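How to Freshen a Patterned Carpet With Baking Soda

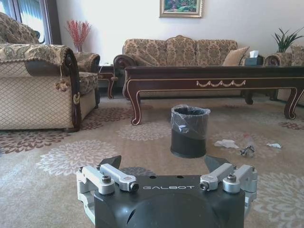
A patterned carpet in a living room.

Vacuum first, going slowly in two directions. Move small items such as a trash can off the area.

1. Sprinkle 100 grams of baking soda per square meter.
2. Work it in with a soft brush.
3. Leave it for 32 minutes or longer. Overnight is fine.
4. Vacuum again and empty the canister.

Test a hidden corner first if the carpet is wool. Keep pets out until you finish.

Written by Mercy Rweyemamu

Related
Getting Candle Wax Out of a Rug
How to Wash Curtains by Hand

We use cookies to remember your settings. OK

© Lurnesholm Home Pages | Contact | Back to top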